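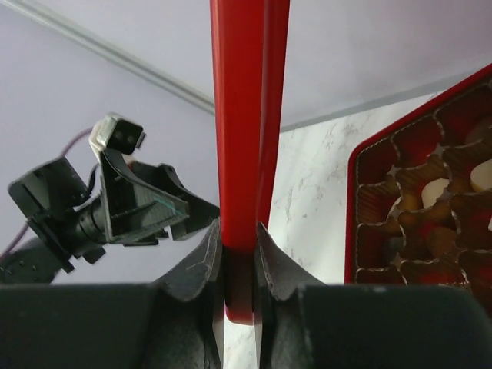

How often should the gripper fingers be changed?

Go by the clearance at the tips, measured with the feeler gauge that lives in the drawer under the Patside controller. The limit is 300 microns with the gripper closed and nothing in it. Over that, change them. Under that, leave them alone, however ugly they look. Scratches are cosmetic and the chocolates have never complained.

Which cell does this page cover?

The two-arm chocolate cell at Drurnel, known on the work orders as Petchrat. If you are standing in front of the other cell, the one with the conveyor, close this page and go find Burgi Kofler. She has a binder for it. The binder is heavier than the cell.

Can I change one finger and keep the other?

You can, and the gripper will close a hair off center from then on. You'll spend the afternoon adjusting positions in software to make up for a part that costs less than lunch. Change both fingers on that arm. The other arm can wait its turn if it passes the gauge.

What do I do before I put my hands in?

Park both arms with the Park button. Wait until they stop. Then switch off arm power at the front and hang your tag on the switch. Pressing Pause does not count as switching off, a point on which Andri Steiner has strong feelings and a slide deck.

Support each arm with one hand as power drops. They sag, and the elbow will find your forearm. 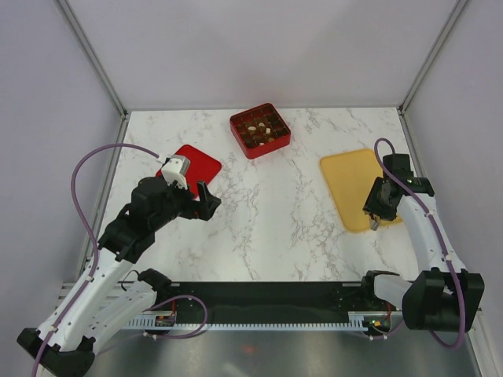 Once the power is off, give each cable a look from the wrist down to the shoulder. You want slack at the wrist and slack at the elbow, with the clips holding it to the link in between. A cable that is tight at the wrist in the park position will be tighter at full reach, and then it will be unplugged.

A clip popped off. Is that worth stopping for?

Stop for it. Loose cable swings, and it always swings toward the thing you were about to pick up. Spare clips are in the Virnosent parts box. Snap a new one on where the old one sat, then bend the elbow through its whole travel by hand (power still off) and see whether the cable drags anywhere. Please don't use tape. We have removed enough tape.

How do I check the setup after a finger change?

Run the chocolate check. It uses the red box with its lid and divider insert, the yellow tray, and whatever assortment is in the test cupboard.

Set the open box toward the back of the table, lid off to the left, tray to the right. Put chocolates on the tray without arranging them. People love to arrange them. The cell needs to deal with a mess, so give it one: dark next to dark, a pale one up against the rim, a couple of them touching.

Then start the check at low speed and keep a hand near the stop button for the first few picks.

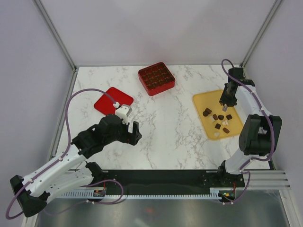

Watch how the fingers come down. They should close on the sides of the piece and stay clear of the tray. If you hear a click on the way down, the tool length is still set for the old fingers. Stop, enter the new length from the label on the finger packet, and start the check over from the top. Starting from the middle saves two minutes and proves nothing.

It picks dark ones fine and misses the pale ones. Did I break something?

Probably not. Clean the camera lenses first, with the lint-free wipes and nothing from the kitchen. Cream pieces on a yellow tray are hard work for the cameras on a good day, and a smear of cocoa butter finishes the job. If it still misses after cleaning, redo the exposure setting under Vision. Leave the grip force where it is. Grip force has nothing to do with it, though you would never guess from the change log.

How much grip force is right?

Start at level 4. Drop to 2 for anything hollow or filled. If a chocolate comes up with dents in it, you're too high. If it comes up and then goes back down on its own schedule, you're too low.

Can I eat the test chocolates?

They have been squeezed by a machine and some of them are older than your badge. Your call.

What about the mounting screws?

Use the short hex key and go hand tight plus a quarter turn. The threads are in soft metal and will strip for anyone who believes in a firm grip. If one does strip, report it the same day. We will find out anyway, usually when a finger falls into the box.

When does the full service come around?

Every 2,000 cycles of the check program, counted on the controller's Service screen. That one includes the wrist joints and the rail bolts, and it has its own sheet. Andri signs it off.

I have a question that isn't here.

Ask Burgi. Bring the old fingers with you, in the bag, labeled left and right. She will want to see them before she wants to hear your theory.

Page last revised Feb 25, 2022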